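4.3 Setting up a push campaign with deep links

Revised 2020-05-13. Applies to Zomdale Console 5 and the Plornen mobile SDK.

Before you start
The Plornen SDK must be installed in your app and reporting sessions to the console. You need the Campaign Editor role or higher. A deep link sends the user who taps a message to a given screen inside the app. If the app is not installed, the user goes to the fallback address instead.

Create the campaign
1. In the left menu, open Campaigns and select New > Push.
2. Enter a campaign name. Names are limited to 52 characters and cannot be changed after launch.
3. Under Audience, choose a saved segment. The estimated reach appears next to the segment name, for example 2,921 devices.

Note: Estimated reach includes devices with notifications turned off. The Delivered column in the report does not.

4. Under Destination, select Deep link and paste the path. Leave out the app scheme – the console adds it.
5. Enter a fallback address. It must begin with https.

CAUTION: If the fallback field is left blank, taps from devices without the app are dropped and do not appear in attribution reports.

Add message content
6. Type the title and body. Emoji count as two characters each.
7. To attach a picture, select Media > Upload. Wide pictures are cropped from both sides on older devices. Check the preview for both platforms.

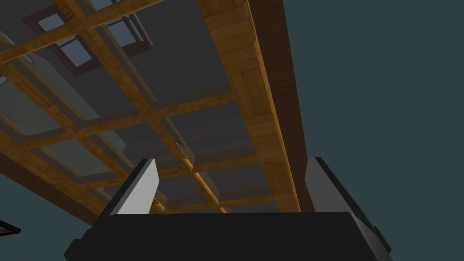
8. Set the tap action to Open destination.

Test and launch
9. Select Send test and choose a registered test device. Tap the message once with the app open and once with the app fully closed.
10. Check that both taps are listed under Events > Link opens. New events can take more than 5 minutes to appear.
11. Select Schedule, pick the time zone, and confirm.

Note: Campaigns scheduled for December are subject to the seasonal send limit on your plan. See section 4.6.

If the link opens the home screen
Compare the path with the route table in your app build. Paths are case sensitive. If you route links through the Londus redirect service, turn off link shortening for the campaign and send the test again.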